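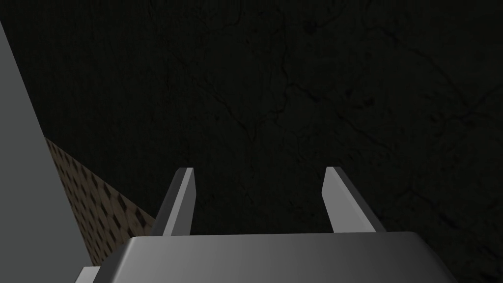

Two-finger gripper, rendered view

Week 6: Partisan Blogs and the News Cycle

Reading for this session: Rowlands, "The Afternoon Link," chapters 2 and 3. Humphreys, "Who Reads the Comments?" (course packet). If you missed last week, get the notes on talk radio from someone in your section before you start these.

1. What we mean by a partisan blog

For this course, a partisan blog is a regularly updated site that comments on politics from an open and stated point of view. It may be run by one person or by a small group. Some are paid for by advertising, some by reader donations, and many by the author's day job. A newspaper columnist with a web page does not count. The column passes through an editor and appears under the paper's name, and a blog post in the early period usually had neither.

Eifion Rowlands divides these sites into linkers and essayists. Linkers post many short items a day, each pointing to a news story with a line or two of comment. Essayists post less often and at length. Most blogs do some of both. When you code your samples, use the majority of posts in the period you looked at.

2. The beat of the day

Rowlands follows a county ballot dispute in Beddoe from a single blog post to the evening television news. The steps he gives are:

A local blogger posts a scanned letter from the county clerk.
Two larger blogs on the same side link to it before noon.
A blog on the other side links to it in order to mock it.
A newspaper reporter calls the clerk for comment.
The clerk's reply becomes the story, and the letter drops out of sight.

Look closely at the third step. The hostile link sent more readers to the original post than the friendly ones did. Rowlands counts 118 comments under the post by the end of the day and finds that most came from people who disagreed with it. Keep this in mind when we get to audience studies in section 4.

3. Insult and tone

Early political blogs were rude, and their readers expected it. We are interested in what the rudeness did. Humphreys lists several uses: it marks who belongs to the group, it gets a reply from the other side, and it is easy to quote. A blog that calls a senator a coward will be quoted more than one that calls the same senator's vote a mistake.

There is also the complaint about tone, in which one side quotes the worst words of the other as proof of its character. The quoted words are often from commenters and not from the blog's own writers. When you read a post of this type, find out who wrote the offending line before you write anything about it. Several papers last term lost points here.

Arwel Humphreys argues that complaints about tone rise before an election and fall off after November. His sample is small, and he says so. I would treat it as a question worth testing.

4. Who was reading

Humphreys surveyed 1000 readers of the two sites he calls Gromik and Nonus. Gromik leaned left and Nonus leaned right. Main points:

Readers of both sites followed politics more closely than the general public.
Many visited a site they disagreed with at least once a week.
Few changed their minds on an issue, but a good number said they had learned the other side's arguments.

The weak point is recruitment. The survey was linked from the sites themselves, so people who visited daily were more likely to see it. Compare this with the Rerkel phone poll in your packet, which reached fewer blog readers but chose them at random.

5. Terms to know

Linker, essayist, hostile link, tone complaint, self-selected sample, blogroll.

6. For section

Pick one political story from the packet and trace it through at least two blogs on opposite sides. Note the time of each post, who it links to, and whether it quotes a named writer or a commenter. Write this up in one page. Bring a printed copy. Dead links are fine if you give the archived version.

Week 7 covers campaign blogs. Read Rowlands, chapter 5, and skip the appendix.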